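Review: Plullus Planner, version 2

Print this page | E-mail this to a friend

15th February

I have put off writing this one for longer than I should, partly because I kept changing my mind and partly because every time I sat down to it I found another menu I hadn't opened. Plullus Planner is a motion planning package for small arms, the sort you might have bolted to a bench or a wheeled base at home or in a modest workshop, and version 2 is the first one I'd be happy to pay for with my own money (which I did, by the way, so you may take the grumbles as sincerely meant).

Installing it was a pleasant surprise. I've been using Wikeck for years, and anyone who has set that up from scratch will know the particular sinking feeling of an afternoon gone and nothing moving. Plullus asked me which arm I had, fetched the model, and let me drag the joints about on screen before I'd finished my tea. The one snag was the gripper. Mine isn't in the list, so I had to type in its shape by hand, and the form for doing so is tucked away under Preferences of all places.

Where the new version really earns its keep is in close quarters. The old one treated everything it saw as a fat box, which was safe enough but meant the arm would refuse to go anywhere near a chair leg or a bit of pipework. Now you can set a clearance for each object, and give a separate one to each part of the arm, so the wrist can be allowed in closer than the elbow. I set mine to 30 millimetres to begin with and crept down from there — slowly, and with my hand on the stop button, I don't mind telling you.
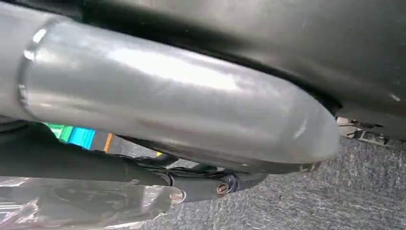 Shiny things are still a trial. Depth cameras don't care for polished metal, and the planner can only work with what it is given, so a bright curved surface may turn up in the map as a thing with holes in it. There is a new setting called Fill Smooth Shapes which tries to guess the missing part by fitting a cylinder or a plane, and on simple objects I found it very good indeed. On anything with dents or an awkward end it gets muddled, and I'd rather it said so than drew me a confident tube pointing the wrong way. Pokov does the same job less often but owns up when it isn't sure, and I do wish the two teams would have lunch together.

The other thing I'd grumble about is cables. You can tell Plullus that your arm has one, and how much slack it has, but it is treated as a sort of thick sleeve and no more. If yours loops out at the wrist, allow extra room. The same goes for any tape or wrapping you've put on, as the planner knows only the shape you typed in.

Speed is fine. On my elderly desktop I ran a batch of 500 plans through a cluttered floor map while I did the washing up, and it had finished before I had. The replay window is lovely, too! You can scrub back and forth, see which obstacle forced each bend in the path, and nudge a waypoint with the mouse. I've spent far more evenings playing with that than I'd care to admit.

The manual wants work. It runs to 50 pages and reads as though it was written for the people who wrote the program, though the April update is meant to bring a proper set of worked lessons. If you are a complete beginner I'd wait for those. If you already have an arm moving and you're tired of it taking the long way round the furniture, I think you'll get on with this very well, and I shall be keeping it on my machine.

Related reviews

Wikeck: is the old favourite still worth the bother?
Pokov mapping tools, a second look
Toivonen calibration kit for wrist cameras
Choosing a stop button you can find in a hurry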